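A friend had been telling me about the Vikville open homes day for years, and I finally made it out on 2 June 2018. The idea is simple: a couple of streets' worth of people open their front doors for the day, you buy a paper wristband at the bus shelter, and then you wander in and out of strangers' living rooms being nosy in a completely legal way. I am extremely nosy. I had a wonderful time.

I'd skipped breakfast (mistake) and parked behind the feed store, because the lot by the church was already full when I got there. The wristband lady gave me a folded map and told me the town had 2,266 people in it "and most of them are going to be in your way." She was right about the sidewalk outside the bakery. Map in one hand, iced coffee in the other, off I went.

## The Plumeo house

Everybody goes here first because it's the big one, and the line was out to the mailbox. Plumeo used to be a feather and bedding business, and the front of the house was the shop. The long cutting counter is still in there, and so are the pigeonholes where they kept the ticking samples. The upstairs is all bedrooms with sloping ceilings, and I hit my head twice. Lovely staircase, though, with a rail worn so smooth you want to keep petting it.

I'll be frank, I found it a little chilly as a place. Everything has a card next to it. You shuffle along behind the person in front and then you're back out in the yard eating a shortbread. If you only have an hour, I'd peek in at the shop and skip the rest.

## Shek Lane, where people live

Now this was more like it! Shek Lane is the row of newer houses past the creek, and I almost didn't bother, since the map only gives it one line. The people there don't stage anything much. They vacuum (or not) and open the door.

My favorite was Catriona Swanson's place, third on the left. Catriona met me at the door in slippers, told me to keep my shoes on, and went right back to the phone call she was having in the kitchen. So I had a good long look around the living room, which is my idea of hospitality.

It has a marble-tiled floor, all pale and cool-looking, and the furniture is low and plain - a light wood-grain cabinet with a glass top and a black TV console. And then on top of all that plain furniture, there's life going on. I have a weakness for flat surfaces where stuff lands. You learn a lot more from the top of somebody's cabinet than you do from a card in a shop window.

The TV console was the best bit. There's a little crowd of plastic jars at one end with red and orange lids, and the big one is full of golden cookies, and I did think about those cookies for the rest of the afternoon. Then a thick stack of papers with a phone sitting on top of it, exactly the way it is at my house (mine is mostly dental stuff and a warranty for a blender I no longer own). Behind the papers there's a row of round little cartoon figurines, and I spotted a Mickey and a Minnie right away.

Over on the cabinet it's a different mood. Small cups with red and white patterns, a red envelope lying on a paper bag, and a gold-and-blue trophy toward the back. I asked Catriona what the trophy was for when she came off the phone and she said "badminton, doubles, and my partner did most of it," and then changed the subject to her knee.

She also apologized for the trash, which made me laugh. It was one small round bin on the floor by the cabinet with a flattened cardboard box and some packaging in it. If that's the worst thing in your house on a day when half the county is walking through, you're doing great. I told her about my recycling situation and she looked a bit pale.

We ended up talking for 30 minutes, mostly about where to put things. She has a theory that anything you use every day should live within reach of the couch and everything else can go in a drawer, and that people who clear every surface before company comes over spend the next week looking for their keys. I've been thinking about it ever since. My own living room has a "clear surfaces" rule that I made up in March and have broken daily.
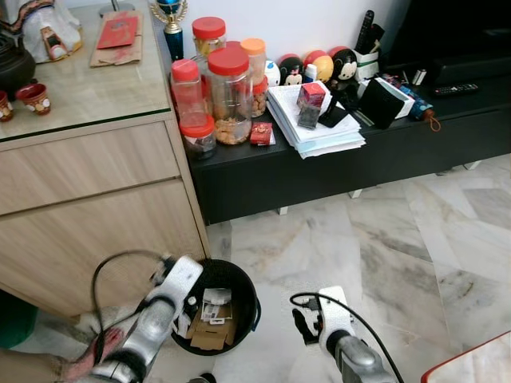 ## Lunch at Derkar

By now I was starving. Derkar is the café in the old pump house at the bottom of the lane, and it was packed, but turnover's quick and I got a stool by the window. I had the split pea soup and a cheese roll, then a second cheese roll. The soup was good and peppery. The coffee was so-so. They had run out of pie by the time I got to the register, so go early if pie matters to you - it matters to me and I'm still a bit sore about it.

A man next to me had been to every house on the map already and was ranking them on the back of it. He had the Plumeo place at the top and I nearly fell off my stool. We agreed to disagree and he gave me half his pickle.

## If you're going next year

Wristbands are cash only. Almost 2,000 of them had gone by early afternoon, according to the lady at the shelter, and she was down to the purple ones. Wear slip-on shoes, as a few of the Shek Lane houses do ask you to take them off. The creek path is muddy at the far end even in June, and there's one public restroom, next to the fire station, with a line to match.

Most doors close at four. I got to my last house, a yellow one with a parrot, at ten of, and the owner let me stay until the parrot got tired of me.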